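트라브리지, 중고 컴퓨터 재정비 지원 사업 10월부터 확대

트라브리지시가 폐기 예정인 사무용 컴퓨터를 손봐 지역 주민에게 나눠 주는 사업을 오는 10월부터 올라소프 지구까지 넓힌다. 시는 2024년 5월 21일 이 같은 내용의 운영 계획을 발표했다.

대상은 시청과 산하 기관에서 사용 연한이 지난 데스크톱이다. 지금까지는 대부분 일괄 매각하거나 폐기물로 처리해 왔다. 시는 올해 안에 900대를 수거하고, 이 가운데 상태가 좋은 기기부터 정비에 들어갈 계획이다.

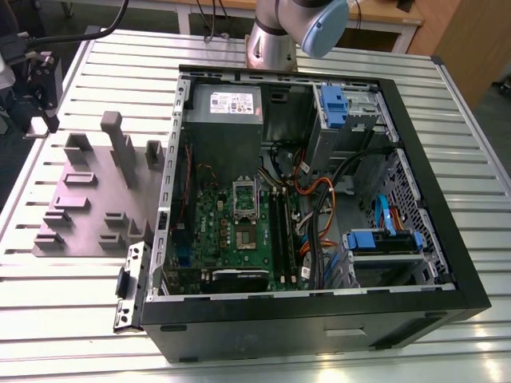

아우렐 코즈마
지역경제 담당 기자

정비는 지역 업체 스텐데오가 맡는다. 저장장치는 입고 당일 완전 삭제하고, 삭제 확인서를 원래 사용 부서에 보낸다. 이후 부품 점검과 청소, 운영체제 설치를 거쳐 출고한다. 수리가 어려운 기기는 쓸 수 있는 부품만 떼어 내 다른 기기에 활용하고, 나머지는 재활용 업체 제루알리로 넘긴다.

시가 책정한 첫 배정 물량은 200대다. 이 중 80대는 올라소프 지구의 도서관과 공부방에 우선 지급되며, 나머지는 개별 신청 가구에 돌아간다. 기기 값은 무료지만 모니터는 포함되지 않는다. 배송을 원하는 가구는 운송비를 따로 내야 한다.

신청은 시 누리집과 주민센터 7곳에서 받는다. 신분증과 주소지를 확인할 수 있는 서류가 필요하고, 학생이 있는 가구는 재학증명서를 함께 내면 우선순위를 인정받는다. 한 가구에 한 대만 신청할 수 있다. 지난해 같은 사업으로 기기를 받은 가구는 이번 모집에서 제외된다.

시 관계자는 "그동안 올라소프 주민이 신청하려면 시내까지 나와야 했다"며 "이번에는 가까운 주민센터에서 접수부터 수령까지 마칠 수 있다"고 말했다.

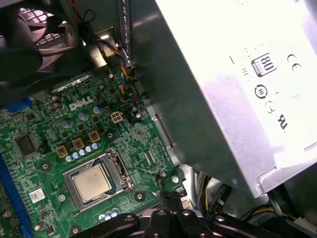 받은 컴퓨터가 고장 나면 어디에 맡겨야 하나?
수령한 주민센터에 접수하면 된다. 수령일로부터 1년 동안은 스텐데오가 무상으로 수리하고, 그 뒤에는 부품값을 신청자가 부담한다. 떨어뜨리거나 물을 쏟아 생긴 고장은 무상 수리 대상이 아니다.

선정 결과는 신청자에게 문자로 개별 통보된다. 기한 안에 찾아가지 않은 기기는 다음 순번 가구로 넘어간다.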